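How to Run a Brick-Sorting Demo at an Open Day

We use cookies to remember your settings and to count visits. By staying on this page you accept this. Manage cookies

These notes come from the Rimonton open day on October 29, 2026. They cover a two-arm table demo where the arms sort toy bricks by color into a divided bin. If you have your own cell and want to show it to the public, the steps below should save you some trouble.

1. Set up the table

Put the bin at the back, centered, so both arms can reach it. Pour the bricks out in front of it and leave them as they fall. Keep the job simple enough to say in one sentence: each color goes in its own section. Write that sentence on a card and stand it where the line forms.

Before the doors open, run the whole sort once at normal speed and once at half speed. Check that each arm can reach every section of the bin without crossing the other.
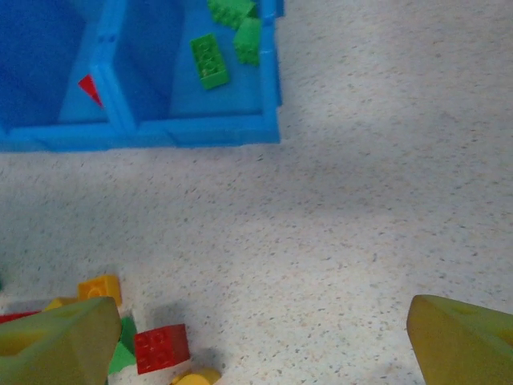 Visitors at the front will ask what the arm can see, so put the wrist view on a second monitor and turn it toward them. Talk about it in plain terms. The view moves with the arm, and the two fingers are always in it, so people soon understand which way the arm is facing. Pick one thing on the screen and ask the group to find it. The small red triangle beside the divider is a good choice for children, and the green bricks across from it show them what a finished section is meant to hold. Leave the monitor on between runs. People walk up at odd times.

2. Split the work

Give each arm a side of the table. Let one arm wait while the other is over the bin. This is slower, but the audience can follow it, and you can talk without raising your voice. We had a budget of 400 dollars for the day and spent most of it on the monitor stand.
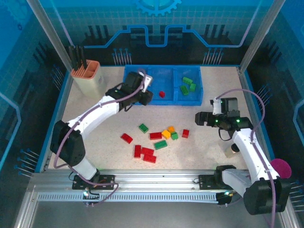 Lauri Ojala would rather have both arms moving the whole time, and told us so at the end of the first session. His view is that a waiting arm looks broken to someone who has just walked in. We kept the pause but added a line to the talk: "It's waiting for its turn." That seemed to be enough.

3. Give the talk

Keep it short. Say what the job is, start the arms, then stay quiet for the first few bricks. Take questions while the arms work. When an arm misses a brick, say so and let it try again -- people like that part. If it misses the same brick three times, stop the run and reset.

Have someone near the stop button at all times. Agree on a hand signal before you start.
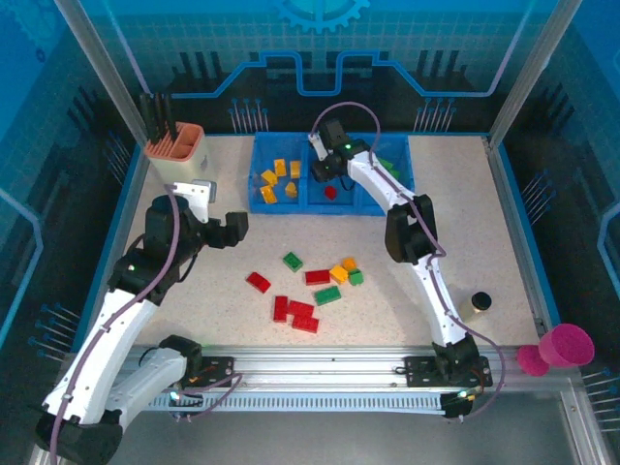
A reader from Keditdale wrote in to ask how long each session should be, as their group lost half its crowd before the sort was done. Ours were too long in the morning as well. We cut the number of bricks after lunch and the sessions went better.

4. Pack up

Save the logs before you power down. Park both arms, switch off, and count the bricks back into the box. The next Rimonton day is in January, and the same table will be used.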